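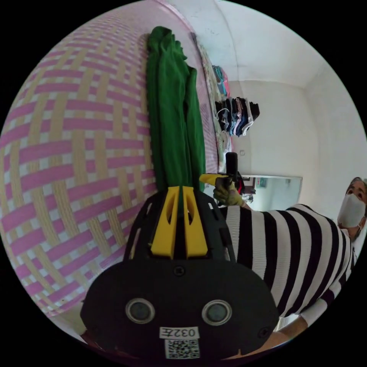 Kerekes Hall Clothing Swap — Minutes, Feb 20, 2019

1. Stock
Zoltán Oláh gave the count after the October intake: 276 pieces on the shelves, 20 still to be sorted. Green and blue go on the second rail with the dresses.

2. Folding
Clothes are to be laid out flat on the woven mat before folding. Ribbed or pleated pieces get smoothed along the ribs, sleeves and ties last.
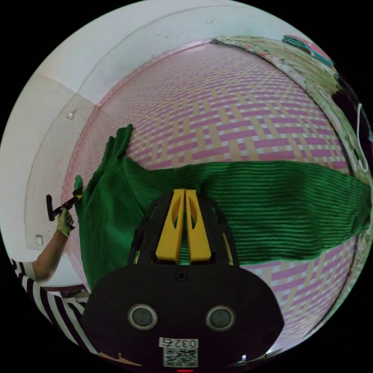
Thin knits should be folded once only — hangers stretch the shoulders. Agreed.

3. Supplies
Indar quoted 175 for shelf bins, Semska was higher. Zoltán to order from Indar and ask about delivery to the side door.

4. Any other business
Key to the back cupboard is still missing. Carried over to next meeting.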